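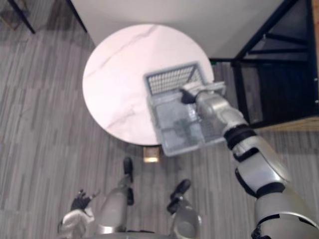 The gray basket and the white marble table at Pinenholm.

17 July 2022

I have been hearing about the new produce corner at Pinenholm since May, mostly from people who like the word "market" a lot more than I do. I finally went. I did not come out converted, but I did come out with carrots.

Let me start with the basket, since I spent most of the visit with it on my mind. It's a shallow plastic tray, light gray and see-through, with mesh at one end and ridges along the bottom. I assume the ridges are supposed to keep things apart. Keep what apart? A cucumber doesn't care about a ridge. Tomatoes might, if they were all the same size, and they never are. Give me a deep ugly basket with a handle and I'll sort out my own vegetables.

And then there's the round marble table. I get it, marble looks good, and the gold-colored foot is pretty. But a round top and a rectangular basket don't get along. Set the basket near the edge and a corner hangs out over the floor, which is exactly where you don't want your tomatoes to be. I'd trade the whole thing for a plain square counter. My guess is the table was picked by someone who was thinking about coffee.

The produce itself is harder to complain about, though I did try. I went in with a short list: green beans, carrots, a couple of sweet potatoes. All of it was out, and the purple sweet potatoes were a nice change from the orange ones I usually buy at Fukton. The display is wood, with the bins tipped forward so you can see into them from the aisle. I've always been suspicious of tipped bins. They make a modest pile look like a harvest. You take one carrot from the bottom and find out how the rest were balanced. 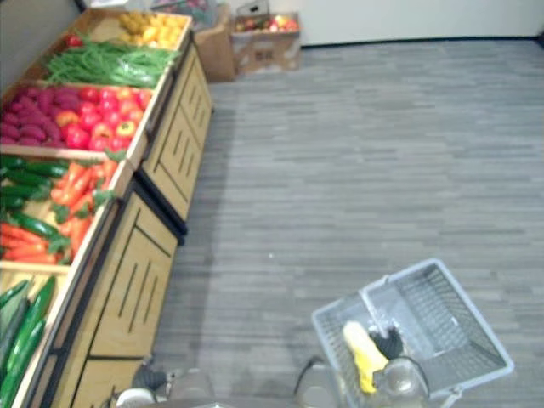

One reader wrote to me after my last grumble about grocery displays and said I had it backwards: the slope is there for people who can't reach over a deep bin, and anyone who pulls from the bottom of a pile deserves what they get. Fair enough on the first part. I hadn't thought about reach at all. On the second part I'm not budging, because the good carrots are always at the bottom.

What I'd still change is the sharing. Carrots next to cucumbers, tomatoes next to sweet potatoes, and no real effort to keep the neighbors from mixing. Green beans are the worst for this. You grab a handful, you get a tangle, and you stand there shaking it out like wet laundry.

So will I go back? For the sweet potatoes, probably. I roasted them with a little oil and too much salt and they were better than I wanted them to be. For the beans I'm sticking with Cronin, where they come in a bag and I can ignore them until dinner.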